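**Unit 4: Collecting demonstrations with hand-held grippers**

Notes by Crisanto Tiongson

A demonstration is one complete attempt at one task, recorded from start to finish. The Hodunis set has 318 of them, and 300 are used for training. Wear the head camera for every attempt and keep a gripper in hand throughout. 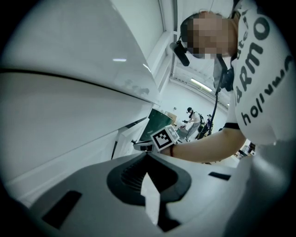
Vary the starting pose between attempts. A policy trained on identical starts tends to fail when the gripper begins a few inches away. Failed attempts are kept but labeled as failures.
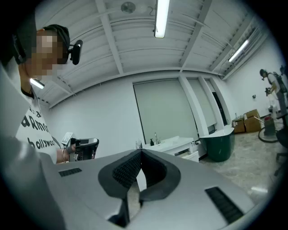
Background variety matters as much as pose. Record the room layout at the start of each batch and log any later change. A vanity with a sink, a green bathtub and cardboard boxes all go on the layout sheet, even when the task touches none of them. Window blinds are logged as up or down.

Reading for next time: Chornovol, chapter 2.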